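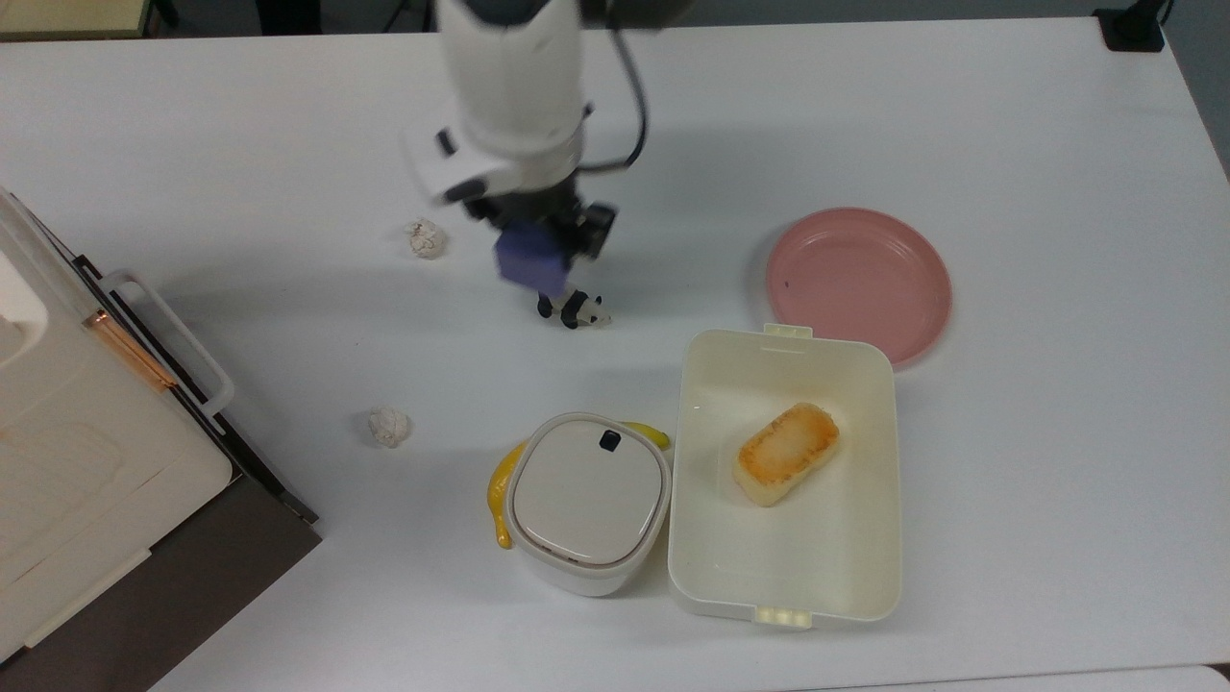 Ticket: arm 3, tabletop cell — gripper loses grip partway through a run
Status: open, watching
Priority: medium

Reported 9:30 am. Gripper closes fine on the first few picks, then starts letting go early. No fault on the controller. Operator says it got worse through April, worst on anything with smooth sides.

Log

9:40 — Power cycled the arm, re-homed. Ran the Genier pick routine, block only. Dropped on pick 9. So not a cold start thing.

9:55 — Pulled the finger pads. Left one glazed over, shiny as glass. Right one ok. Wiped both with alcohol, let dry, refitted. Screws on the left finger were loose, maybe a half turn. Snugged up.

10:20 — Ran 30 picks on the block, 3 drops. Better but no.

10:30 — Checked the cable. With the wrist rolled all the way over, the loop pulls tight and tugs at the connector. Somebody moved the clip up the arm at the last service, it's not in the notes. Moved it back down and left more slack. Wiggled the connector by hand w/ the gripper closed, no twitch, so prob not the whole story.

11:05 — Grip force in the Oridbridge panel was set to the low profile. Should be the standard one for this cell. Checked the change history, reset itself after the firmware update. Put it back, saved, rebooted, still there after reboot. Good.

11:15 — 30 picks again, no drops. Then the soft stuff, fine, didnt crush anything.

11:40 — Recalibrated table height while I was in there. Was off by nearly 2000 encoder counts on the Z axis?? Re-did it twice, same answer. Saved the old file next to the new one.

Still to do
New pads, both fingers, don't mix old and new. Order from Lindqvist, we have none on the shelf.
Ask Hundo support if the firmware update is ment to wipe force profiles. Other cells get the same update next, so hold off on those till they answer.
Tie down the clip properly, the screw is chewed up and I only got it finger tight.
Add the clip position to the service sheet.

If it drops again before the pads come: stop the run, note the pick number and the wrist angle, check the force profile FIRST. Don't just bump the force up past standard, it eats the pads.

Leaving ticket open until the pads are in and it gets through a full shift.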